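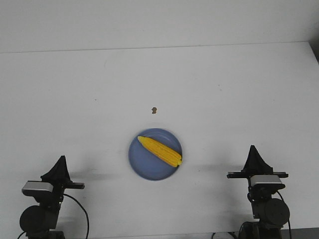

Dretport firm Zikberg brings out a plain white table and a round blue plate, and has little to add

DRETPORT, January -- Zikberg, maker of kitchen furniture for people whose kitchens are mostly hallway, today announced the Kvaran table and the Kokuseo plate. The table is white. The plate is blue. Both will be in the Dretport showroom by the end of the month.

The Kvaran has a plain tabletop with no pattern, groove or drawer. It comes without cup holders, a charging port or an app. Edvin Strand, who heads design at Zikberg, spent 14 months on it and is aware of how that sounds.

"We began with a great many ideas, and I was fond of most of them," said Strand. "There was a folding leaf. There was a version with a built-in tray that my own family refused to sit at. What we're selling is what was left when they had finished with me."

The table was tried out in 18 homes in and near Dretport before the final version was settled. Households were asked to eat at it, work at it and leave mail on it. The mail went very well. Two homes asked for a darker color, and Zikberg thanked them for their time.

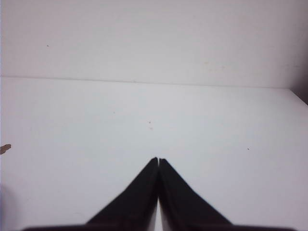
The Kvaran tabletop in white, against a white wall.

White was the subject of some debate inside the company. Ronja Skjelbred, who runs the finishing shop, argued for it from the start on the grounds that a small kitchen needs all the light it can get. The sales team argued against it on the grounds that people own tomato sauce. Skjelbred won, and a cleaning cloth is now packed with every table.

Kokuseo, the new plate line, is the work of Afroza Barua and is Zikberg's first venture into anything you can put in a dishwasher. It consists of one plate. Barua was asked to design a set and came back with a single size, round, in one shade of blue somewhere between a cornflower and a work shirt.

"I was told customers expect four sizes," said Barua. "I have four sizes at home. I use the one at the top of the stack."

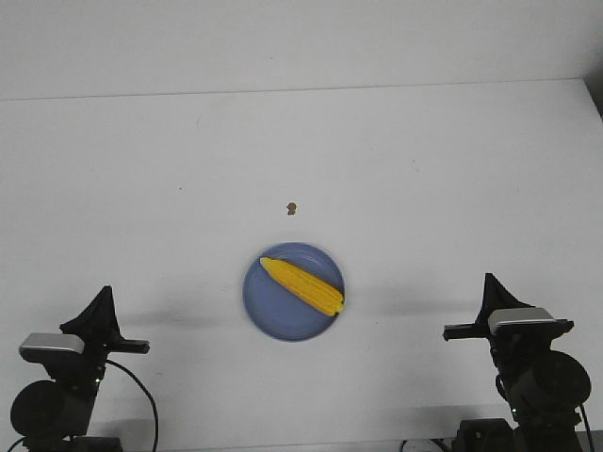 The Kokuseo plate has a shallow raised rim and a flat middle, and Barua drew the rim more times than she will admit to. She wanted enough edge to hold back gravy and not so much that the plate turned into a bowl. It was sized for an ordinary dinner, and she makes no promises about long vegetables: an ear of corn fits best on the diagonal, and even then the stem end hangs slightly over the rim. Yellow does look good on that blue. As for the tabletop, Zikberg's position is that you can find a crumb-sized brown speck on it from across the room, and buyers may decide for themselves whether they want to know.

The Kvaran seats four people who get along. Assembly calls for one wrench, included, and a second person to hold the other end. Weidong Tian, who wrote the instructions, kept them to a single sheet and would like it known that the sheet has two sides.

The first run is 494 tables. Plates are sold singly, and the first 50 people to order a table will get a plate with it. Anyone who would like two plates may buy the other one.

The showroom opens at 10 a.m. and there is coffee until it runs out.

Press contact: Sandra Ackroyd, Zikberg, Dretport. Samples of the plate can be sent to reviewers on request. Samples of the table cannot, though people keep asking.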